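Sistmont Store Room Project
Progress report to the Rindum fund, July 20, 2021

Work on the store room at Pliltwood began in May and is on schedule. The first stage was to clear the shelves, sort what was on them and decide what to keep. We have now checked 154 items, and 70 of these have been packed and labeled for the Mellor site.

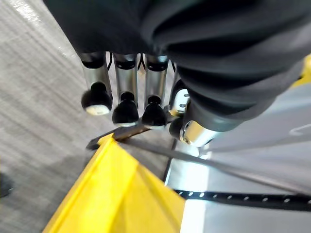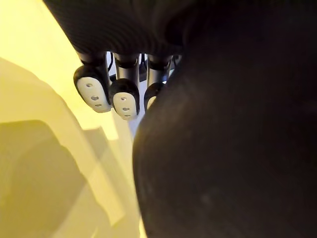 Pliltwood, sorting stage. The yellow item with the diagonal crease is in the first picture.

Sorting took longer than we planned. Many items had no label, and the old stock list did not match what was on the shelves. We stopped using the list and wrote a new one as we went. It gives each item a number, a short description, its condition and the shelf it came from. Flat and folded pieces are listed separately so they can be stored upright at Mellor.

Spending is within the budget. Boxes and labels came in under the amount set aside, and we would like to move the difference to shelving. We need your approval for this before we order.

There are 2 open problems. The door to the rear store at Mellor is too narrow for the larger crates, so these will have to be unpacked in the hallway. We also have up to 20 items that belong to earlier projects, and we are waiting to hear whether they should be returned.

Next steps are to finish packing, move the first load to Mellor and check it against the new list. The list will be sent with our next report, along with receipts for the packing supplies.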